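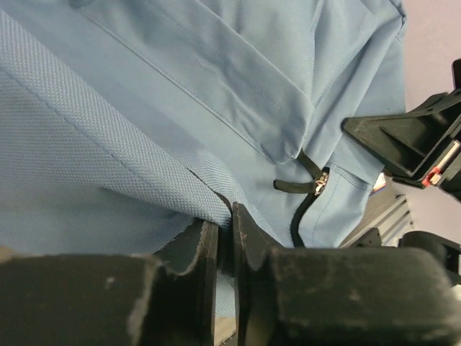
Okay, small thread on why I finally bought shares in Rillico after sitting on my hands since July. They make technical fabrics, mostly for people who sew them into other stuff. Think light blue cloth with a dotted, honeycomb-looking panel down one side and a plain smooth flap over it. Boring to look at, and I love boring!

So the thing I keep going back to is the customer list. A year ago Fevoma was 56 percent of sales. One customer! I would not touch it then, and I said so on here (loudly, sorry Jordan Wragg, you were early and you were right).

Now Siu and Skomatico have both signed on, and Fevoma is under half. Still too high for me to go big. But it's moving the right way, and orders from all three are growing.

Supply side: they buy yarn from 2 countries and finish everything at home. Freight went nuts this winter and their margin barely moved. I went through the cash flow page twice looking for the trick. Couldn't find one. They just had a lot of yarn in the warehouse already.

Ryan Garside asked about debt. There's a bit, all fixed rate, nothing due for years. The new looms were paid for out of cash, and I wish more small caps would do that instead of printing shares every time they want a machine.

What I don't like: the stock hardly trades. I put in an order for 100 shares and it took most of the morning to fill. If you need to get out in a hurry, this one will hurt you. Use limit orders, please.

Also the boss, Beryl Greenwood, gives almost no guidance. You get one paragraph and a thank you to the staff. Some people hate that, I can live with it.

Position as of 2/7/21: small, and I'll add if Fevoma drops again in the next report. Not advice, I'm a guy with a spreadsheet. Quentin Renaud, your question on pensions is a good one and I'm still reading the notes, will reply tonight.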